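2018-10-15 — two-arm cell, housekeeping + rules

Picking up from the list we started in May and never finished. Went through the cell with the Drandar safe-working sheet in one hand. Most of it is fine. Some of it is only fine if you already know the cell, and that doesn't count.

**Grid**

Tape grid stays. Keep calling cells by row then column, row 1 nearest the arms. Two of us had it the other way round and the Trivorent logs are mixed up from that. If you lift a strip, put it back the same day, and cut the end square. Loose ends catch and then somebody pulls the whole run up.

Stray bits of tape get picked up before a run. Same for scraps of card, cable ties, anything not on the part list. Takes a minute.

**Stops**

Rule as written: every stop within reach of whoever is at the desk, nothing in front of it, nothing stacked on it. Pendant goes face up with the red stop clear. Do not park it under a laptop. Second pendant same, even when its arm is powered down.

Wording in our own sheet is bad: it says "the red button". There is more than one red button in this cell. A button used as a task part is not a stop and the sheet has to say so in plain words. Suggest:

- "stop" = only a device wired to the safety circuit
- anything on a workpiece or box = "task button", with its color
- never say "hit the red one" over the noise. Say "stop"

Brakalell want it stricter, i.e. no red mushroom heads as task parts at all. I lean that way too but we'd have to redo the press task. Leave it open, ask again before the next build.

**Bin and box**

Bin goes down against the tape, not by eye. Check nothing pokes up past the rim on the approach side before the wrist comes in low. Foam goes in flat. Fingers open before the descent starts, full width, and hold there until the program calls the close.

Wrist views and the wide view:
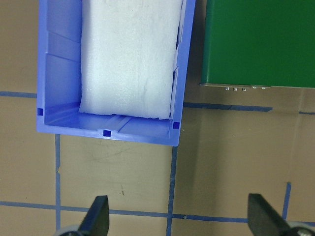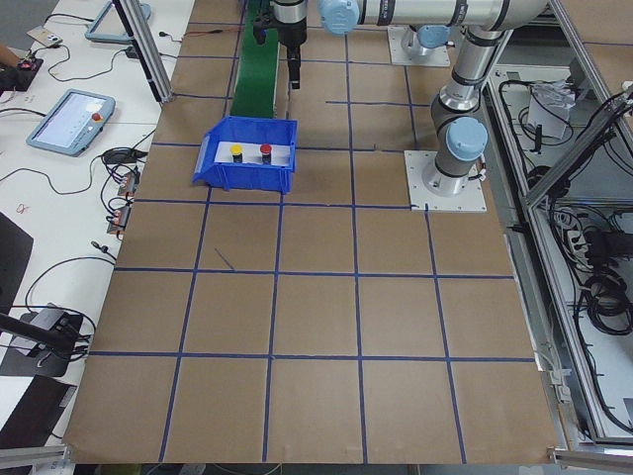
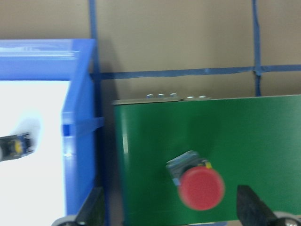 **Speed**

Teaching and first pass of any changed program: reduced speed, hand on the pendant. 100 mm/s cap at the tool for first pass, that's our number and tighter than we strictly need. Leave it. After that the program owner can raise it but has to write it down HERE, not in a comment in the code.

Program 39 was raised and not written down. Put back to the cap until whoever did it owns up (no drama, just want the line in the book).

Both arms share the space over the back rows. Interlock is in software only. So for now — one arm moves at a time unless both pendants are manned. I know this slows the handoff work. Barbieri cell next door does the same and they get thru their list ok.

**Hands and desk**

Hands on the desk side of the rail when either arm is live. Desk side means behind the line, not leaning over it to straighten the paper. If the paper needs straightening, stop, both arms, then go in.

Cables: the run from the pendants to the edge is a mess and I'm not going to pretend the sheet allows it. To do:

- clip pendant leads along the back of the desk, leave slack for picking them up
- power strip off the table edge, fix it underneath
- label both ends of every lead. Tape flag is ok, marker directly on the cable is not
- papers off the enclosure shelves, they belong in the binder

**Images for the log**

Wrist shots taken while moving are blurry and no use as a record of where things were. For the setup record: stop the arm, wait for it to settle, then grab. One wrist, one wide, same minute. Name with program number and cell, no "test2_final". Keep the wide one even if it looks like the last one. When we chased fault 193 the wide shots were the only thing that settled which way round the bin had been set.

**Still open**

- red task buttons, yes/no (see above)
- who signs the daily check when only one person is in. Sheet says two signatures, we've been doing one. Either change the sheet or stop running solo
- conveyor isn't on the check sheet at all!! add: belt clear, belt off before hands in, who has the switch
- mounting plate bolts, torque check. No record that I can find, do them and start one
- replacment tape, same width as what's down now

Printing the new stop wording tomorrow morning and taping a copy by each pendant. Old sheet goes in the bin, please don't keep a spare.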